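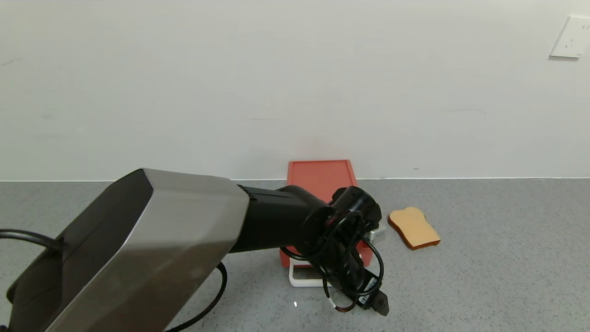

Sourdough starter smells like nail polish, is it dead?
Posted by Drurero

I've been keeping a starter since October and it was doing great until I went to visit my sister for 5 days. Came back, opened the lid and wow — pure nail polish remover. There's gray liquid on top too. I fed it this morning with the same all-purpose flour I always use and it's barely moved. Do I toss it or keep going? I'm kind of attached to it by now, and I already promised my neighbor a loaf!
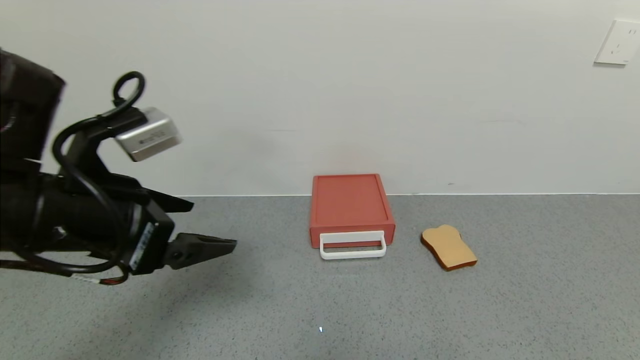

Renu Nishad
Keep going! That smell just means it's hungry. Pour off the liquid, throw out most of what's left and feed it twice a day for a while. I'd mix in a little whole wheat or rye (mine always perks up with rye). If you see pink or orange streaks or anything fuzzy, then yes, trash it and wash the jar really well. Otherwise give it until the weekend before you bake with it. And next time you travel, feed it and stick it in the fridge right before you leave — mine has gone 2 weeks in there and been fine.

Dudeo
same thing happened to me, I just stirred the liquid back in and fed it. bread was a little sour but we ate it

Drurero
Thanks both! No pink, no fuzz. I picked up a small bag of rye and it's getting its second feeding tonight. Neighbor has been told to be patient.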